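Handout 3: Grippers in the home workshop

Most of what you have read about building a gripper at home was written by people selling kits. Read it again with that in mind. A good demonstration uses a block with square sides, and a block with square sides tells you very little. Try foam wrapping, foil packets, or anything that changes shape when squeezed.

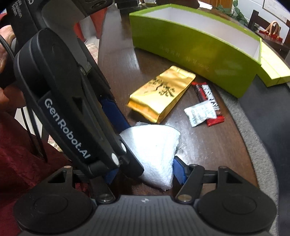

Notes by Teodora Delić
Hollham Shared Workshop, evening course
Mon 11 May

Two fingers and a soft pad will hold a surprising range of things badly. The question for your build is how badly, and whether you would notice. The Mutent write-up claims 299 good grips out of 200 different items, and I have asked Bujar Dumitrescu twice how he got that figure. I am still waiting.

Before next session, check your pivot pins for play. Wiggle the fingertip with the linkage held still. If it moves, no amount of clever code will save you.

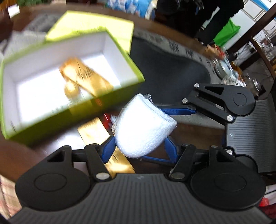
Then write down what you count as a successful grip, and do it before you start testing. Lifting is one thing. Lifting, carrying and putting down in the right place is another, and I suspect most published scores mean the first.

Reading: Papadopoulos on pads and friction, section 3 only. The rest is optimistic.

Bring your own awkward object.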